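生活文化史入門 第9回講義ノート
湯を沸かす ― 一杯の飲みものから見る台所の歴史
配布日 6/21/21

前回の補足から始めます。かまどの話のとき、煙突のない家ではどうやって煙を逃がしたのか、という質問をたくさんもらいました。屋根の合掌部分に開けた煙出し、土間の高い天井、開け放した戸口。煙は困りものでしたが、茅葺き屋根を燻して虫を防ぐ役目も引き受けていました。このあたりは図書館にある民家調査の報告書がとても面白いので、図面だけでも眺めてみてください。断面図に煤の付き方まで書き込んである巻があります!

さて、今日のテーマは「湯」です。地味に聞こえるかもしれませんが、わたしはこの回を毎年いちばん楽しみにしています。料理の歴史は本がたくさんあるのに、湯だけを主役にした本は意外なほど少ないのです。

1 湯はどこで沸いていたか

囲炉裏のある家では、自在鉤に掛かった鉄瓶や鍋が一日じゅう火の上にありました。湯は「沸かす」ものである前に「ある」ものだったわけです。朝に火をおこし、灰の中の熾火を絶やさないようにしておけば、客が来たときにも、薬を飲むときにも、まず湯がある。時計のない暮らしでは、鉄瓶の音そのものが時間の目安になりました。

茶の湯では釜の煮え音を松風と呼びますね。湯の沸き具合を泡の形にたとえる言葉も古くからあり、中国の茶書では、魚の目、連なる珠、波しぶきといった順で描き分けています。温度計がなくても、人は目と耳で湯をずいぶん細かく見分けていました。この観察の細かさ、本当にすごいと思います。皆さんも今夜、鍋でもやかんでもいいので、火にかけてから沸騰するまで一度も離れずに聞いてみてください。途中でふっと音が変わるところがあります。

音が変わる理由も簡単に触れておきます。底の近くでできた小さな蒸気の泡が、まだ温度の低い水の中でつぶれるときに音が出ます。全体が沸点に近づくと泡はつぶれずに水面まで上がるようになり、高くうなるような音がおさまって、ぼこぼこという低い音になります。昔の人が「静かになったら沸いた」と言ったのは、理屈にかなっているのです。

2 七輪、ガス、やかん

火の場所が動き出すのが次の段階です。七輪は持ち運べる火でした。長屋では路地に出して火をおこし、炭が落ち着いてから家の中に入れる。湯を沸かす場所が家の中心から離れ、必要なときに必要な場所へ持っていくものに変わります。

都市ガスが台所に入ると、変化はさらに大きくなります。栓をひねって火をつければ、すぐに強い火が出る。ここで「一杯分だけ沸かす」という発想が現実的になりました。薪や炭では、一杯のために火をおこすのは割に合いません。軽くて熱の回りが早いアルミのやかんが広まったのも、この流れの中で考えると納得がいきます。鉄瓶はゆっくり温まり、冷めにくい。アルミのやかんはさっと沸き、さっと冷める。道具の性格が、火の性格に合わせて選ばれているんですね。

忘れてはいけないのが魔法瓶です。沸かすことと、温かいまま置いておくことが、初めて別々の道具に分かれました。食卓の上に花柄のポットがあった、という話をご家族から聞いたことのある人もいるでしょう。あれは囲炉裏の鉄瓶の「いつでも湯がある」という状態を、火なしで取り戻した道具だとわたしは考えています。のちの電気ポットは、そこに沸かす機能をもう一度くっつけたものです。分かれたものがまた一つになる、この行ったり来たりが道具の歴史の醍醐味です!

3 コードのついたやかん

電気ケトルは、日本ではかなり遅れて普及しました。英国では早くから台所の定番でしたが、日本では保温のできる電気ポットが強かったためです。急須でお茶を何度もいれる家では、そのつど沸かすより、いつも湯があるほうが便利だったのでしょう。家族の人数、お茶を飲む回数、台所と居間の距離。道具が広まる速さには、こうした暮らしの条件がそのまま出ます。

もうひとつ見てほしいのは、置き場所です。火を使わない道具はコンロの前に縛られません。調理台でも、食卓でも、机の脇でもいい。そのかわり、コンセントとコードという新しい制約がつきます。かつて煙の逃げ道が台所の形を決めたように、今はコンセントの位置が台所の使い方を決めているところがあります。 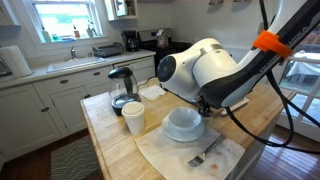

図1 木の天板に置かれたガラスの電気ケトルと、ふた付きの紙コップ

ガラスという素材も面白い論点です。鉄瓶もアルミのやかんも、中は見えませんでした。だからこそ音や湯気が大事だった。胴が透明になると、泡の立ち方を横から見ることができます。茶書の書き手が釜の口から覗きこんでいたものを、わたしたちは側面から眺められるのです。魚の目も連なる珠も、透明な容器のほうがずっとよくわかります。最新の道具が、古い文章を読むための助けになる。こういうつながりを見つけると、授業の準備をしながらつい声が出てしまいます。

4 紙コップとふた ― 湯が家の外へ出る

ここからは容器の側に話を移します。湯呑みもマグカップも、飲み終えたら洗って棚に戻すものです。ところが紙コップは、戻る場所を持ちません。使い捨ての紙のコップは、もともと共同の水飲み用の柄杓やコップにかわる衛生的な容器として広まりました。公共の水飲み場で皆が同じ器に口をつけることへの不安が、その背景にあります。

温かい飲みものに使うようになると、今度は熱と漏れが問題になります。紙の内側の加工、縁の巻き方、外側に巻くスリーブ、そして飲み口のついたふた。とくにふたは、歩きながら飲むという動作を支えた部品として、もっと注目されてよいと思います。平らなもの、山なりに盛り上がったもの、飲み口を折り返して留めるもの。形を見比べると、泡をつぶさない、香りを逃がさない、こぼさない、といった設計者の悩みが見えてきます。

家の台所で紙コップを使う場面についても考えてみましょう。来客の多い日、引っ越しの前後、洗いものを減らしたい朝。外の容器が家の中に入ってくると、どこまでが「うちの食器」なのかという境目がゆるみます。民俗学では、箱膳や銘々の茶碗のように、器と人が一対一で結びつく習慣がよく取り上げられます。名前を持たない紙コップは、その対極にある器だと言えそうです。ただ、コップに自分の名前をペンで書いたとたん、また銘々の器に戻るのですが(やったことのある人、多いですよね)。

5 聞き取り資料を読む

後半の演習では、授業用に整理した聞き取り資料「Kerel文書」を使います。台所の道具についての語りを集めたもので、全部で395件あります。このうち湯を沸かす道具に触れたものは122件です。今日は全部を読む必要はありません。配布した抜粋から気になる語りを選んで、じっくり付き合ってください。

読むときに気をつけてほしいことがあります。語り手は、道具の名前を必ずしも正確に使い分けていません。「やかん」と言いながら電気ポットの話をしている人もいれば、「ポット」が魔法瓶を指すこともあります。間違いとして片づけず、前後の動作を見てください。火にかけているのか、注ぎ足しているのか、押して出しているのか。動詞をたどると、どの道具のことかがだいたい見えてきます。

もうひとつ、語りの中の「昔」がいつなのかも、すぐには決めないこと。子どものころの記憶と、親から聞いた話とが混ざっていることがよくあります。混ざっていること自体が、台所の記憶がどう受け継がれるかを教えてくれます。年代を一つに絞れないときは、絞れないと書いてください。

6 今週の課題

自分の身のまわりで、湯がどこで沸き、どこへ運ばれ、何に注がれるかを一日分たどり、240字程度の文章にまとめてください。図をつける場合は、台所の平面図を手描きで。縮尺は正確でなくてかまいませんが、火や電源の位置は必ず書き入れること。一人暮らしの人も、寮の共同の給湯室を使っている人も、それぞれの条件が資料になります。お湯を沸かさない暮らしをしている人は、そのことを書いてください。これも立派な記録です。

提出は次回の授業の始めに、紙で集めます。よく書けたものは、本人の了解を得たうえで7月の回で紹介し、皆で読みます。毎年ここで思いもよらない使い方が出てくるので、今から待ち遠しいです!

用語の確認

自在鉤:囲炉裏の上に吊るし、鍋や鉄瓶の高さを調節する道具。横木に魚の形を彫ったものが各地に残る。
熾火:炎がおさまり、赤く熱を保っている炭や薪の状態。
五徳:火の上に鍋や鉄瓶を据えるための、脚のついた輪。囲炉裏でも火鉢でも使う。
銘々器:家族の一人ひとりに決まっている食器。茶碗、箸、湯呑みなど。

次回は「冷やす」を扱います。井戸、氷室、氷を入れる木製の冷蔵庫、そして電気冷蔵庫まで。祖父母や近所の方に氷の冷蔵庫の話を聞ける人は、メモを持ってきてください。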